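Sullix 木目メモ集 はじめにお読みください

どうも、Sullixを一人でちまちま作っている者です。これは木の板の見た目、特に木目についてのメモを集めたデータセットの説明書きです。データカードと呼ぶほど立派なものではないんですが、配ってみたら同じ質問が何度も来るようになったので、ちゃんと書いておくことにしました。長いです。急いでいる人は「中身」と「気をつけてほしいこと」だけ読んでもらえれば使えます。

きっかけ

もともとは自分の本棚を作るための買い物メモでした。ホームセンターで板を選ぶとき、同じ棚に並んでいるのに一枚ごとに顔が違うじゃないですか。家に帰って並べたら隣どうしの木目がけんかしていて、がっかりする。あれを減らしたくて、買った板の特徴を短い言葉で書きとめ始めたんです。それが気づいたら3000件になっていました(本棚はまだ完成していません)。

中身

一件が一行のテキストファイルです。タブ区切り、文字コードはUTF-8。列は次のとおりです。

番号:通し番号。途中で消したものがあるので飛んでいます。
樹種:わかる範囲で。わからないときは「不明」と書いてあります。
木目:柾目、板目、その中間、のどれか。
色:自分の言葉。「生成り」「はちみつ」「薄い紅茶」など、かなり主観です。
節:なし、小、大。
手ざわり:空欄が多いです。すみません。
メモ:なんでも欄。いちばん面白いのはここだと思っています。

樹種はパイン、スプルース、杉、ヒノキが大半で、広葉樹は少なめです。ナラとタモがちょっと、クルミはほんの少し。近所で手に入るものに偏っているので、広葉樹をたくさん見たい人には物足りないはず。色の言い方は全部で49種類に整理しました。最初は野放しだったので「白っぽい」「白い」「白め」「しろ」が全部別ものになっていて、まとめるのに土曜日がまるごと消えました。

木目の分け方

いちばん質問が多いところです。柾目は、年輪に対して直角に近い角度で挽いた板に出る、まっすぐな平行線のこと。板目は年輪に沿う向きに挽いたときの模様で、山形やたけのこ形がもくもく出ます。英語の本だとカテドラル、大聖堂の窓のアーチになぞらえた呼び名がついていて、私はこの名前がかなり好きです。

困るのは、一枚の中に両方いる板なんですよね。大部分はすっと平行に流れているのに、隅のほうだけ山が顔を出すとか。迷った末に、平行な筋が板の大部分を占めていても、山形がはっきり見えたら「中間」に入れるルールにしました。面積で決める方法も試したんですが、毎回ものさしを当てるのが面倒で、11枚目でやめました。
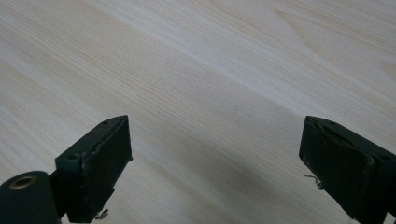

Varmaさんは、このルールだと「中間」がふくらみすぎて分類の意味が薄れる、山形が端に少しかかるだけの板は柾目扱いでいいんじゃないか、と書いてきました。棚板に使うなら端は切り落とすことも多いんだし、とも。うーん、これはかなり痛いところを突かれました。たしかに切ったあとの姿で考えるなら、そのほうが実用的です。

ただ、私が記録したいのは買った時点の板の顔なので、今の版ではルールを変えていません。かわりにメモ欄の頭に「端山」という印をつけました。端にだけ山形がある板という意味の、勝手な造語です。Varma方式で使いたい人は、「中間」のうち「端山」がついている行を柾目に読み替えてください。検索して置き換えるだけなのですぐ終わります!

気をつけてほしいこと

色は信用しすぎないでください。夜に電球の下で書いた行と、昼に窓際で書いた行が混ざっています。夕方以降に書いたものにはメモ欄に「夜」と入れるようにしましたが、始めたばかりの頃の行には入っていません。それに針葉樹は日が当たるとどんどん飴色になるので、同じ板を半年後に見たら別の言葉を選ぶと思います。パインなんて特にそう。

樹種も、店の札をそのまま写しただけのものが多いです。「ホワイトウッド」と書かれた材はスプルースのことが多いようですが、別の木が混じることもあるらしく、私には見分けがつきません。なのでホワイトウッドはホワイトウッドのまま残してあります。勝手に直さなかったのは、我ながらえらかったと思う。

あと、強度とか含水率とか、そういうまじめな数字は一切ありません。構造に関わる用途には絶対に使わないでください。あくまで見た目の話です。

一緒に入っているもの

colley.txt は色の言葉の対応表です。「はちみつ」と「べっこう」のどちらが濃いのか、みたいなことが書いてあります。濃い順に並べたつもりですが、真ん中あたりは自信がないです。

skanberg.txt は節についての長い愚痴です。消そうと思ったんですが、読んだ人から意外と評判がよかったので残しました。データとしての価値はありません。

確認用の60件だけを抜き出した小さいファイルもあります。表計算ソフトで開いて雰囲気を見たい人はこちらからどうぞ。番号の先頭のゼロが消えることがあるので、読み込むときは番号の列を文字列に指定してください。

使い方の条件

好きに使ってもらって大丈夫です。授業でも、塗り絵の参考でも、小説の描写の種でも。そのまま再配布するときは、この説明書きも一緒につけてください。改変した場合は「改変した」と一言書いておいてもらえると、変な質問がこっちに来なくて助かります。

これからやりたいこと

手ざわりの列を埋めたいです。やすりをかける前と後で分けるべきか、まだ決めかねています。逆目の話も入れたいし、集成材をどう数えるかも放置したまま。継ぎ目ごとに木目が変わるので、一枚を一行にする今の形だとどうにも収まらないんですよね。いい案がある人はぜひ教えてください。

間違いを見つけたら、番号と直したい列を書いて送ってもらえるとうれしいです。次の版は六月に出すつもりで、それまでに届いたぶんはまとめて反映します。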